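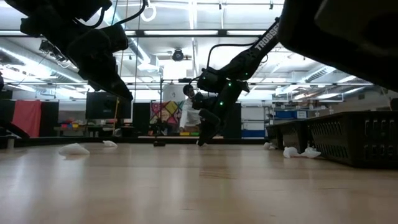

The new Camon record came out in June and I have played it every single morning since, usually while the coffee is still dripping. It's called Engate, it runs 29 minutes, and I love it to bits! Side one is basically one long song with little doors in it. You think the drums are gone for good and then in they come again, a bit slower, with that rubbery bass underneath (if you know the first album, you know the bass I mean).

My favorite is track 3, "Promirton." It starts with an organ chord held way past the point of comfort, and then the vocal slides in so quietly that I turned the volume up and scared myself half to death when the chorus hit. Headphone people, you have been warned. The lyrics are mostly a list of street names and I still got choked up, don't ask me how.

I saw them on the spring tour too, at Aoun, the old movie house that does shows now. Capacity 742, and it felt like every one of us knew the words to the second encore. The sound there is gorgeous. You could hear the brushes on the snare from the back row, where I was, next to a very tall man who sang the harmony parts the whole night and sang them well! They opened with two songs I'd never heard, and both ended up on Engate, though the second one has lost its long guitar ending. I miss it a little. If anyone taped that show, please, please write to me.

The vinyl is a numbered pressing and mine is 3530, written inside the sleeve in blue pen. The lyric sheet is printed so small that I had to take it over to the window, but the paper is lovely and there's a drawing of a heron on the back. Side two does have one dud for me, the spoken piece, and I've started lifting the needle over it. Maybe it'll grow on me. The closer more than makes up for it: four minutes of voices stacked up and up, no instruments at all until one piano note right at the end.

More fall dates are supposed to be coming. I'm going to as many as I can reach by train, and I'll post the set lists as I go. If they play "Promirton" with the real organ, expect a very long entry.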